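Feron simulation kit, wrist view: is it worth paying for the full version?

Posted by Inmaculada Vidal, January 27, 2019

Hello to all. I teach an evening course in automation and I am thinking to buy the Feron simulation kit from Okodard. The price for a school is 469 for one year, and the full version with the scene library costs 1,111. I have used the trial for 11 days now and I have a doubt that I could not solve with the manual.

My exercise is simple. The arm must find a framed picture, come close to it with the gripper open, and take it by the border. From the room view I understand everything very well. But when I change to the wrist view, I lose the orientation. The background is only one color, a dark red brown, and I have no edge or line that tells me where is up. The picture comes into view very tilted and I don't know if I must turn the wrist or move the whole arm.

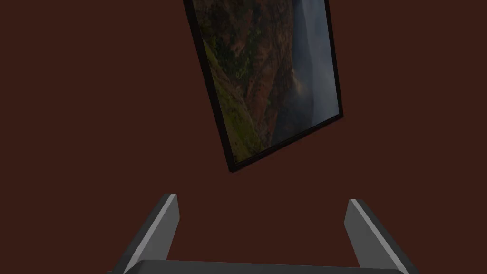
My second doubt is about the light. In my scene it is quite dim, and my students will work on old monitors. Can the light be changed in the trial, or only in the full version? I also want to know if the scene library is good, or if it is better to build the scenes alone. I would be thankful for answers from persons who have used it with a class.

Answer from Tejada

buy the full one, the trial is too limited. library has 63 scenes and most are fine

Answer from Bremovico

Good evening Inmaculada. I had the same problem in August, when I prepared my first lessons with this kit.

The wrist view turns together with the wrist. So if the picture looks tilted, it can be the picture or it can be your own wrist, and with a plain surface behind it you cannot know which one. Open the joint panel and read the value of the last joint before you move anything. If it is far from zero, bring it to zero first and look again. After this, turn the wrist little by little until the long side of the picture is parallel to the fingers or crosses them at a right angle, depending on which border you want to take. Only then go forward.

It also helps to go back a little. In your view the top of the picture is outside, and it is difficult to judge an angle when you see only two corners. I ask my students to have all four corners visible before they begin the approach.

For the plain background, you can put a grid texture on it. In my trial this was permitted, under Scene, then Surfaces. The light level is in the same menu, but in my trial it went back to the original value each time I closed the program. In the full version it is saved.

About the library I don't agree completely with Tejada. Many scenes are the same room with other objects. For a beginner course I would pay the 469 and make four or five scenes myself, it took me one weekend. If your students continue a second year, then the full version has more sense. Please write to Okodard before you pay and ask how many computers are included, because my license was for one classroom only.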